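4. Cleaning and Storing Your Ccori Tumbler

You have now assembled the Ccori, fed it, and listened to it turn beans for long enough to know which of your housemates is on your side. This section covers what to do when the roast is over. It is the least read part of the manual, judging by the letters we get at Clikesmont.

Before you start

Unplug the base. Switching it off at the front is a fine gesture, but the fan will come back on by itself if it decides the drum is too warm, and it has opinions about this.

Let the drum cool for 43 minutes. The light on the base goes from amber to green when the time is up. Touching the drum to check whether the light is telling the truth is a popular method and we would like it to be less popular.

CAUTION: Chaff is papery, light and very willing to burn. Never empty a chaff drawer into a bin that holds ashes, matches or anything else with ambitions.

4.1 Emptying the chaff drawer

1. Stand the roaster on a level surface with the drawer facing you.

2. Press both side tabs and pull. The drawer comes out straight. If it comes out crooked, push it back in and start over, and the rails will forgive you.

3. Carry the drawer outdoors and tip it out downwind of yourself. You will get this wrong once.

4. Brush the corners with the short brush. The long brush is for the drum. They were packed in the same bag, which was not our best idea.

Note: Empty the drawer after every 2 batches, or after every batch if you roast dry-processed beans. A full drawer blocks the air path and the beans come out tasting of old toast.

4.2 Cleaning the drum and cooling tray

5. Lift the drum off its pins and shake out any stragglers. There is always one bean. It can't be reached with a finger, so please don't send one in after it.

6. Wipe the inside of the drum with a dry cloth. A brown film will stay behind. Leave it alone. Owners who scrub back to bright metal write to us within the month to say their next roast was patchy.

7. Wash the cooling tray by hand in warm water with a drop of plain dish soap. Use a soft sponge. Steel wool works beautifully right up to the moment you see what it has done.

Metal that holds things for a living gets cloudy patches and scratches. On the tray these are marks of use and have no effect on cooling. The warranty does not cover them, and neither does the warranty on anything else you own. 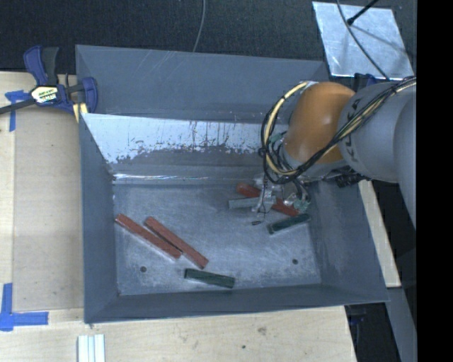 8. Dry the tray completely before putting it back. Air drying takes most of an afternoon. A towel takes less, but lint in the fan intake is how you end up reading Section 6.

4.3 Storing the roaster

If you won't be roasting for a month or more, put the machine away properly. January is when most of them go into a closet, next to the bread machine.

9. Refit the drum and close the drawer.

10. Wind the cord loosely around the base. Tight winding cracks the sleeve near the plug.

11. Put on the Plolero dust cover, seam to the back. It fits the other way too, just badly.

12. Store indoors, upright, with nothing on top. The base will carry up to 5 pounds, which it should never be asked to do.

Replacement drawers, tabs and brushes are sold through Vinedon under part number 103. Repair questions go to Gergely Hegyi at the Clikesmont service desk. Please include the serial number from under the base, and check that the drum is empty before you turn the thing over to read it.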